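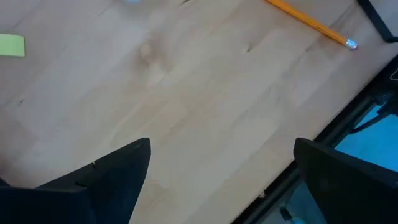
*Page last changed: Oct 12, 2023*

# The Lanero tabletop

We love this top! It's the plainest thing we sell at Skisley and the one people write to us about most, usually a month or so after it arrives, when the desk has been properly lived on and has its first pencil marks. The Lanero is a solid birch worktop made from long strips glued side by side, sanded smooth and finished matte. You can put it on legs you already own, set it across a pair of drawer units or fix it to a wall frame. It's a desk top first of all, but we know of at least one that is used for cutting out dress patterns and another that holds a very large model railway.

## The wood

Every strip is pale birch and no two of them match, which is the part we enjoy. Some are nearly plain. Others have a soft line of grain running the whole way down, or a streak that starts dark and fades away. Small rounded knots stay in as long as they're sound and flat to the touch, and so do the thin dark marks you sometimes get in the grain. We turn back strips with open knots, loose bark or splits.

The seams between the strips show up as slightly darker lines. They're flat - run your palm across and you shouldn't feel them. If you do feel one, write to us, we want to hear about it.

A fresh top is very light in color. Birch turns a little more golden over the years, quicker in a sunny room, so move your lamp and your paper trays now and then during the first months or you'll end up with pale patches where they stood.

## Writing and drawing on it

The finish is a hard wax oil, two coats on top and two underneath, and it gives a surface that doesn't throw the lamp back in your eyes. A yellow pencil shows up on it at once, and so does a light green sticky note, so you spend less time hunting for either.

For drawing on a single sheet of thin paper, put a few more sheets or a cutting mat underneath. The wood is smooth, but a soft pencil pressed hard will still pick up the grain, and a ballpoint can leave a dent. Pencil marks on the wood itself come off with a clean white eraser, used gently and along the grain.

## Sizes

| | Lanero Short | Lanero Long |
|---|---|---|
| Length | 1,200 mm | 1,680 mm |
| Depth | 680 mm | 840 mm |
| Thickness | 27 mm | 27 mm |
| Strips run | lengthwise | lengthwise |
| Edges | lightly rounded | lightly rounded |
| Legs | sold separately | sold separately |

The Long is a big, generous thing and you'll want 2 people to carry it up a staircase. Measure your doorways! We can cut either top down before we finish it, at no charge, as long as you tell us when you order. Cuts made later at home are fine too, only remember to oil the new edge the same day.

## Legs and fittings

The Marinho trestles go with both sizes and need no screws at all. If you'd like something fixed, the Marinho frame bolts on from underneath with 10 short screws, all in the bag, and the holes in the frame are slotted so the wood can move a little between a damp summer and a dry winter. Please keep to the screws we send. Longer ones will come up through the top, and we've had to send out a couple of new tops on account of that.

Using legs from somewhere else? Drill a small starter hole first and check that the plate has slots, or at least some slack around the screws.

## Looking after it

- Wipe with a cloth that's been wrung out well, then go over it with a dry one.
- Lift spills soon, above all ink, coffee and red wine.
- Use a mat under hot mugs and teapots.
- Oil again when water stops beading. For most desks that's once a year, and we do ours in December when the heating has been on for a few weeks.

For light scratches, rub with a fine pad along the strips, brush off the dust and wipe on a thin coat of oil. Leave it overnight. A 340 ml tin of Provarar oil covers the Long twice with plenty left for the edges. Lay used oily rags out flat to dry outdoors before throwing them away - bunched up, they can catch fire.

## Samples and questions

We'll happily mail you a small offcut so you can hold it up against your floor or your shelves. It will come from a different board than your own top, so take it as a guide to the color and the feel of the finish.

Sebastião Quintana looks after the tops from sanding to packing and answers the mail about them too. Send him a sketch with your measurements, even a rough one, and he'll write back with what fits. If you want as few knots as possible, or as many, put that in the order notes and he'll go through the stack for you.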